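Glass tops in domestic furniture: how they fail and what to record
Speaker notes – Wael Shehata, Satthorpe repair and inspection group
Afternoon session, start 14:10. Slides run from the laptop at the desk. Keep water off the lectern.

Opening
Say who the talk is for: people who inspect, repair or resell furniture with glass in it. Glazing for buildings is covered by the morning speaker and I will not repeat it. Nothing in the next half hour replaces the standard that applies to the piece in front of you.

Source of the data. The records come from the Rerkard returns register, which holds 1,849 entries for glass-topped tables. Entries are made by shops and repairers on a paper form and typed up later. Quality varies. In some 68 of them the type of glass was left blank, and those have been taken out of everything that follows.

Annealed and toughened
Annealed glass is cooled slowly and has little stress locked into it. It breaks into long pieces with sharp edges. Toughened glass is heated close to its softening point and the faces are then chilled fast with air. The outside sets first. When the inside cools and tries to shrink, it pulls the faces into compression and is itself left in tension. A scratch has to get through the compressed layer before a crack can run. Once it does run, the stored stress breaks the whole pane into small pieces.

Pause here. Explain how the origin is recognised in a break pattern: two larger fragments lying side by side, with the rest spreading out from them. 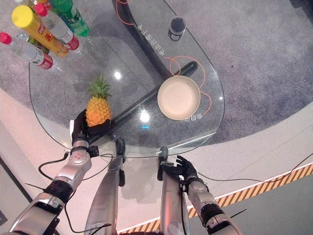 Can a toughened top be cut down or drilled after it has been made?

Cutting or drilling will break it, so all shaping, holes and edge work have to be finished before the glass goes into the furnace.

Expect this to come up again at the end. People are offered reworked tops and want to know what they are buying. If a top has clearly been altered and did not shatter, it was not toughened when the work was done, and it should be tested before it is sold on.

Where the damage starts
Edges and corners first. The compressed layer is less even there, and the edge takes the knocks when a table is moved through a doorway. A ground and polished edge does better than a plain cut one, mainly through having fewer small flaws left in it. On curved outlines check the tightest part of the curve, where hand finishing tends to be uneven.

Supports second. Glass resting straight on metal is loaded at a few high points, whatever the drawing says. Soft pads spread the load. Pads harden with age, and a missing pad is worse than a full set of old ones: the top rocks, and every lean on the rim bends it. Slide 9 shows the pad layout used at the Lustineck test bench. Same load, one pad removed, deflection read at the rim.

Heat third. A hot pan on a cold annealed top is a real risk. Toughened glass stands much larger differences in temperature, though a chipped edge takes away part of that margin.

Then the delayed breaks. Tiny nickel sulphide particles can change form and swell slowly long after the glass has been made. If one sits in the tension zone the pane can go with no load on it at all. Heat soaking at the works finds most of the bad panes by breaking them there. It does not find all of them. Do not give a rate if asked, the register cannot support one.
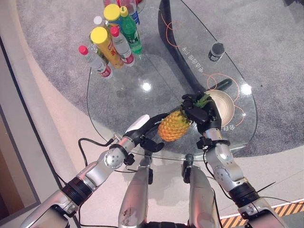 INSPECTION AND RECORDS

Clean both faces before starting. Run a gloved finger round the full edge, then repeat with a torch held low. Mark each chip with wax pencil and measure its depth into the edge as well as its length.

Look for a permanent mark near a corner or on the underside. A mark is evidence of what the maker claimed. Absence of a mark proves little on older pieces.

Polarised light: put the pane between crossed filters and look for the stress pattern. Toughened glass shows bands or patches. Annealed glass stays nearly dark. Printed or painted areas hide the pattern, so view through clear glass.

The Tawfik form has been shortened for this year. Fields to fill in: thickness at three points, edge finish, pad count and condition, support material, whether the top is fixed or loose. Leave "cause" blank unless the origin fragments were kept – a guess in that box cannot be told from a finding later on.

Storage: upright, on timber or felt, never on a bare concrete floor. Separators between panes.

Questions until 14:45. Spare forms are on the table by the door, and completed ones for the next register update need to reach Satthorpe by the end of August.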